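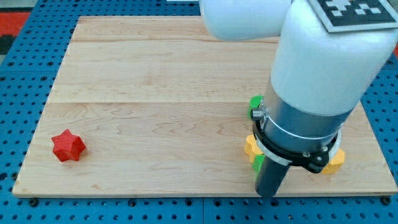 The sorting cell at Skorkex, with one red star on the left of the board and the green and yellow pieces grouped near the tool.

By Valentyna Melnychuk
July
5 min read

The fault showed up as a rounding error. Skorkex had been running its tabletop sorting cell through long unattended trials, moving printed plastic shapes across a wooden board, and the placement log kept closing with a small offset in one direction. The offset was under a millimeter at the start of a run. After 200 cycles it was large enough for the tool to land on the shoulder of a piece and push it sideways.

Melaniia Hladun, the controls engineer responsible for the cell, first suspected the vision side. The arm carries a square black-and-white marker on its vertical link, and an overhead camera uses it to check where the arm is against where the controller believes it to be. If the marker had shifted on its mount, every correction derived from it would be wrong by the same amount. Hladun removed it, measured it and refitted it. The next run drifted as before.

The board was ruled out next. It lies on perforated panels, and panels can move against each other at a joint. A dial indicator left against the edge of the wood for a full shift recorded no travel worth reporting.

What remained was the tool. It is a narrow dark grey tube held below the wrist by a black ring clamp, and the clamp depends on screw tension. The controller has no sensor beyond the wrist. It calculates the tip position from a fixed length and a fixed angle, both entered at setup. If the tube rotates or slides in the clamp, the arm goes exactly where it was told to go and the tip goes somewhere else.

Hladun drew a line in paint pen across the clamp and the tube and started another run. At cycle 92 the two halves of the line no longer met.

The cause was a combination of small loads. Each time the tool came down off center on a piece, the contact put a side force on the tip. The tube acted as a lever and the clamp took the moment. One such contact did nothing measurable. The log for the full trial held 2,357 contacts, and a large share of them were off center, because the drift produced more bad contacts and the bad contacts produced more drift.

The safety question came later and took longer to settle. The collision limit was set on joint torque, and a slipping clamp absorbs part of the load before the joints register it. During one late run the tip pressed on a star-shaped piece for six seconds without a stop. The piece was plastic and it survived. A hand under the same tool would have met the same threshold.

Grallix, which supplies the controller software, had treated the torque limit as sufficient for a rigidly mounted tool. Its setup notes said so, in a sentence that Hladun's team had read and passed over. "Ours was rigid when we tightened it," she said. "We wrote that down once and used it for the rest of the project."

Skorkex has made three changes. The clamp screws are now set with a torque driver and marked with paint. The tip touches a fixed reference pin every 50 cycles, and the run halts if the reading is outside tolerance. The downward speed in the last part of each move has been cut in half, at a cost in throughput that the company considers acceptable.

A keyed collar that would stop rotation by shape is on order. Until it is fitted, unattended runs are suspended and an operator remains at the stop button.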